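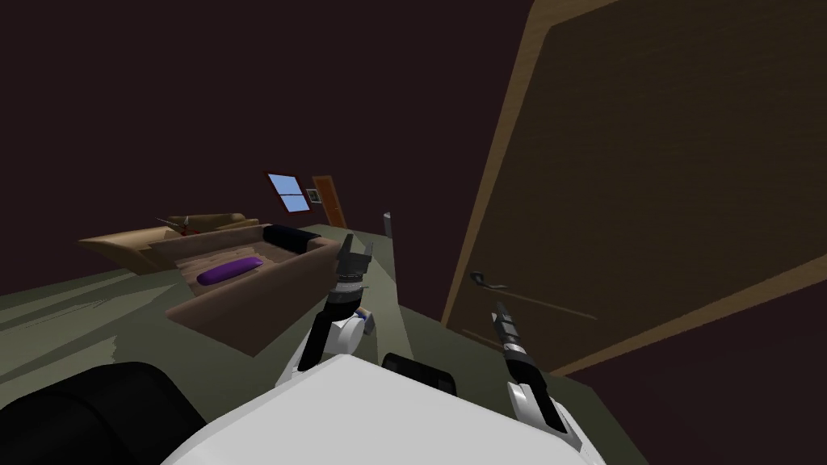 Our gas bill for the winter quarter came to more than the rates, one reader wrote last week, and we only have the one wall heater and a cooktop, so where on earth is it all going? She went on to say that she'd rung Zurkik, her retailer, and been offered a payment plan and a fridge magnet, and that neither had made the house any warmer.

I had a good deal of sympathy, and I wrote her back a letter that got longer and longer until I thought I might as well tidy it up and put it on the page for everyone. We've been on mains gas in the same weatherboard house in Itia for most of our married life, and I've made every mistake you can make with it. Some of them twice.

Start with the meter

Before you change anything in the house, go and look at your meter. Turn off the heater, the cooktop and the hot water unit (leave pilots as they are if you have them), write down the reading, and go and have a cup of tea and do the crossword. Then look again. A pilot light will nudge the last dial along very slowly, and that's fine. If it has moved along smartly with everything off, ring a licensed gasfitter. If you can smell gas, don't stand there doing sums – don't touch any switches, turn the gas off at the meter if you can do it safely, get everybody outside and ring the emergency number on your bill from out there.

Once you know nothing is leaking, take a reading at the same time each evening for a week. I keep mine on the back of an old calendar page hung inside the pantry, with a note of what the weather was doing and whether we had people over. After a week you'll see which days are the hungry ones. In our house it was bath nights. I'd been blaming the poor heater for years!

Check, too, whether the reading on your bill was an estimate. It will usually have an E or the word "estimated" beside it, in type made for younger eyes than mine. One winter ours had been estimated twice running, on account of a side gate that had swollen shut, and when it was finally read we owed around $400 in one lump. Ciltix, who we were with then, were perfectly decent about spreading it out, but I'd sooner have known. Most retailers will let you send in your own reading, so do, and plane down the gate.

Hot water

If you have a storage unit, have a look at the thermostat. Ours had a dial on the front, and whoever lived here before us had turned it all the way up. Stored hot water needs to be kept at 60 degrees or more to keep nasty bacteria out of the tank, so please don't go below that, but ours was sitting up at 70 and there was no call for it. The plumber brought it down for us when he came to look at something else, and I noticed the difference on the calendar page within the fortnight.

While you're out there, feel along the hot pipe where it leaves the unit. If it's bare copper running along the outside wall, you're warming the garden. Foam lagging comes in lengths with a slit down the side and pops over the pipe, and you can cut it with the bread knife (not the good one). Tape the joins, and use the sort made for outdoors, which the sun won't crumble. Keep it well away from the flue and from any relief valve. I did ours in an afternoon, including the time spent looking for the tape.

A dripping hot tap costs you water and gas both. Washers are cheap, and I buy a mixed bag from Gunawardena Hardware on the main street, where they'll still come out from behind the counter and look at the old one for you.

The heater

Vacuum the grille. I know it sounds like nothing, but the fluff that collects on the filter at the back or side of a gas heater is astonishing, especially if you keep a dog. Turn the heater off and let it go quite cold first. Slide the filter out, run the brush attachment over it, wash it in warm soapy water if the booklet allows, and let it dry right through before it goes back. Once a month in the cold weather is about right for us.

Have the whole thing serviced by a licensed gasfitter at least every two years, and ask for a carbon monoxide test while they're there. Please don't skip this one to save money. A gas heater can be making carbon monoxide without any smell or any sign you'd notice, apart from a headache you put down to the wine. Yellow flames where they used to be blue, sooty marks on the wall above, or everybody feeling groggy in one room – turn it off, open up the house and leave it off until it's been seen to.

The time to book is now, with the cold well behind us. By May every gasfitter in the district has a waiting list, and you'll be sitting there in two cardigans.

Don't be tempted to seal up a room with a gas heater in it, either. Fixed wall vents are there for a purpose and must stay open. By all means put a draught snake along the door to the hallway if the heater is properly flued and your gasfitter is happy with the ventilation, but ask first. And don't run the rangehood or bathroom fan hard with an open-flued heater going, as they can pull the fumes back down into the house. I didn't know that until a few winters ago, and it gave me quite a turn.

Curtains are the other half of heating. Lined ones, wide enough to lap past the window and long enough to touch the floor, and nowhere near the heater. I draw ours as soon as the sun goes off the glass, which my husband says makes the place feel like a picture theatre. For the spare room I used old blankets as interlining, tacked by hand along the top, and they hang beautifully.

The cooktop

You'll save less here than anywhere, but it's the part I enjoy. Match the pan to the burner, and turn the flame down until it stays under the base. Flames licking up the sides only heat the handle. Put the lid on. Potatoes want just enough water to cover them, and once they've come to the boil they'll cook just as quickly at a gentle simmer as at a gallop.

If the flame has gone lopsided, the burner cap probably needs cleaning. Let it cool, lift it off, soak it in hot water with a little dishwashing liquid and clear the ports with a wooden toothpick or a soft brush. A toothpick can snap off in there, so go gently. Dry everything well, in a low oven if you've had a roast in anyway, and see that the cap sits flat when you put it back. A damp burner will click and click and refuse to light, and you'll think you've broken it.

I do my beans and chickpeas in a big batch and freeze them in old margarine tubs. Soak overnight, bring to the boil, give kidney beans a proper hard boil for ten minutes at the start, then turn right down with the lid on.

Reading the bill itself

There are two parts to it, the daily supply charge and what you've used, and you pay the first one whether you so much as boil an egg or not. We have friends who only had a gas cooktop left and found the supply charge was most of the bill. They were quoted close to $2,000 to swap to electric, with a new circuit from the switchboard, and decided to wait until they did the kitchen. I think I'd have done the same. It's worth asking for the quote, though, and worth asking your retailer whether there's a cheaper plan than the one you drifted onto. Have your bill in front of you when you ring, and something to knit.

I'll put up the pattern for the draught snake when I find it. It takes the leg of an old pair of corduroys and a bag of clean dry sand, and you'll want to sew the inner bag with a double seam.

Home Kitchen Laundry Heating & Cooling Garden Shed Older Tips Write to Me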